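Sodham site, bench 2 – two-arm packing cell
Re-inspection checklist after stoppage, with comments
Filled in by: Salamatu Agbenyega
Second pair of eyes: Timothée Jacquet
May 31, 2024

Why we're doing this again: right arm faulted in the middle of a clearing run. Log says gripper over-current, then lost comms to the right wrist, then nothing. Arm held where it was, didn't drop. Stop button pressed by Ye-ji, nobody hurt, nothing broken. Fault code 1070 on the Korletey controller. Same code as January, which we closed as "cable, reseated". Not happy with that now.

1. Area and access
Stop button reachable from both sides of bench - YES
Stop button tested, both arms - YES, left and right both cut
Floor tape - WORN at the right corner, redo
Sign on door - YES

2. Mounting
Rail fixings tight - YES, all checked with driver
Arm base bolts - left OK. Right, one took a quarter turn. Marked with pen so we can see if it moves again
Bench itself rocks? - no

3. Cables
Left arm, wrist to base - OK, no rubbing
Right arm, wrist to base - FAIL. Slack in the loop near the wrist, outer sleeve shiny where it has been dragging. Not through to the core but it will be. See also 6.
Connectors clipped - right wrist one clicked when I pushed it. It should not of had anywhere to go.

4. Grippers
Fingers straight - YES both
Finger screws - OK
Closing force setting - left as per sheet. Right was set higher than sheet, no note, no initials. Put back.
Grip test on soft packs - see below

Work at the bench, soft packets and pouches: 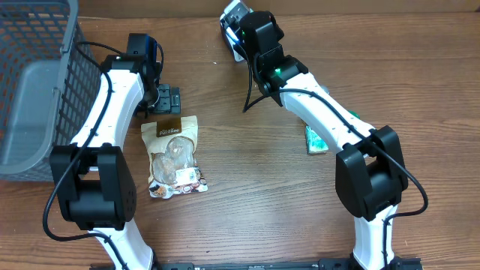
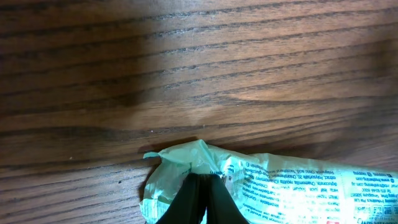
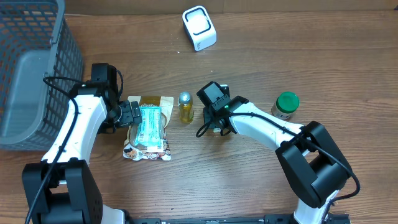
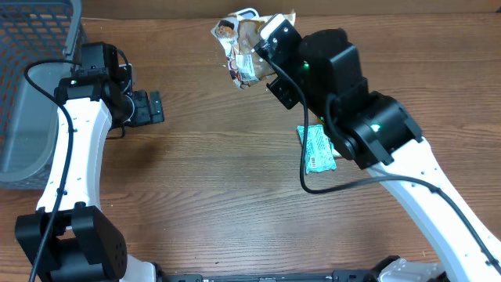

5. Items and load
Only items on the approved list - NO. Glass is not on the list for this bench untill the force setting is locked. Abdul-Rahman to remove from the bin of test items and tell the afternoon lot.
Thin film packs - allowed, but this is where the over-current comes from I think. Fingers close on next to nothing, controller keeps pushing. Timothée disagrees, says it's the cable and only the cable. Both written down, let Sovix decide.
Basket position - needs marks on the table, gets nudged.

6. Fault repeat test
Ran 14 cycles with old cable, force at sheet value. Faulted on cycle 10, elbow bent, wrist turned right over. Wiggled the loop by hand with the power OFF, then meter on the ends: goes open when pulled towards the elbow. So cable is bad whatever else is bad.
Did not run again after that. Please don't run it "just to see".

7. Lights and warnings
Status lights on - YES
Light changes when arm faults - NO!! Stayed green all through. Log says fault, light says fine. Anyone looking at the arm would think it was safe to reach in. This is the one I care about most.
Sounder - works but quiet, can't hear it with the extractor on

8. Paperwork
Last check signed - YES, Yanling Fu
Settings sheet on the wall matches controller - NOW yes
January report attached - no, can't find it, Yanling is looking

Result: NOT PASSED. Right arm locked off, key with me. Left arm can be used on its own at slow speed, hands out, one person on the button.

To do
Abdul-Rahman - glass out, floor tape, basket marks
Timothée - new wrist cable from Wotholm, ask for 2 so we have a spare. Clip it properly this time, loop no bigger than it needs
Yanling - January report. Who changed the force setting, if anyone will own up
Me - ring Sovix re the green light, ask if it's wired to power or to state. I bet power

Comment from Ye-ji, added after: when it stopped I had my hand half way to the packet before I saw the log screen. Only pressed the button to be on the safe side. Can we have the screen turned to face the bench.

Yes. Added to my list. S.A.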